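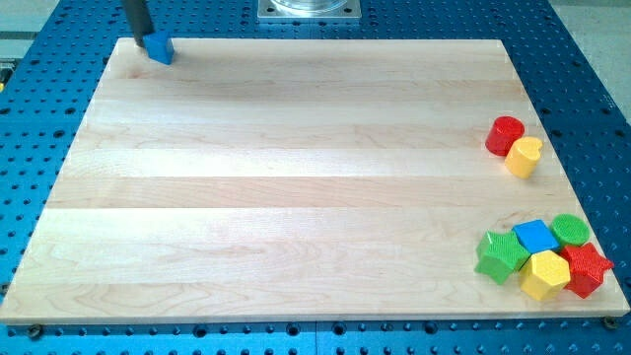
My father-in-law got a letter from his clinic in March and kept it in a kitchen drawer for nineteen days before he showed it to anyone. It said his follow-up was "indicated pending lab correlation" and gave a phone number with a menu in front of it. He reads fine, by the way. He ran a woodshop for most of his life, and he could talk all evening about a board like this one, the long pale planks and the seams between them and the bit of end grain showing along the front. But "indicated pending lab correlation" beat him, and I don't blame him one bit, because it beat me too.

So I've been stewing about health letters ever since, and I think clinics should have to write to us the way a decent neighbor would. Short words. One thing to do. A number a human picks up.

I said this to my friend Deirdre Dunne, who worked the front desk at the Fustgate clinic for years, and she laughed at me. Her view is that the letters are written for lawyers and the patient gets a copy as a courtesy. She once had to mail out a 47-line notice about a change in parking. Parking! Somebody with a new diagnosis opens that envelope with their heart in their mouth and finds out that Lot C is closing.

I know what the other side says, because Kevin Quinlan says it to me every time we have coffee. Kevin is a retired pharmacist and a careful man, and he worries that if you simplify a medical letter you'll leave out the one word that mattered. Fair enough. There are words you can't swap. If it's a biopsy, say biopsy. But you can say it and then spend one more sentence telling me what happens to me on the day, whether I can eat first and whether I need a ride home.

And texts! I used to hate the idea of my doctor's office texting me. Then the office over in Dretatbridge started doing it, and I've come around completely. "Your blood test is tomorrow at 8:30. Don't eat breakfast. Water is OK." I could kiss whoever wrote that. You can read it standing in the grocery line, and if English isn't your first language you can show it to your daughter or paste it into your phone and get something sensible back. Try that with "pending lab correlation."

I don't want everything moved to texts, mind you. My father-in-law's phone lives in the glove compartment of his truck. He needs paper, in big type, and he needs it to say "Please call us, we want to repeat one blood test, this is routine." I timed myself reading that out loud and it took less time than finding my glasses.

He did make the call in the end, with me sitting next to him pressing the menu buttons — four of them, then a recording, then a very nice woman who sounded surprised that anyone had gotten through. She explained the whole thing in two sentences. I asked her if she could put those two sentences in the letter next time, and she said she'd pass it along.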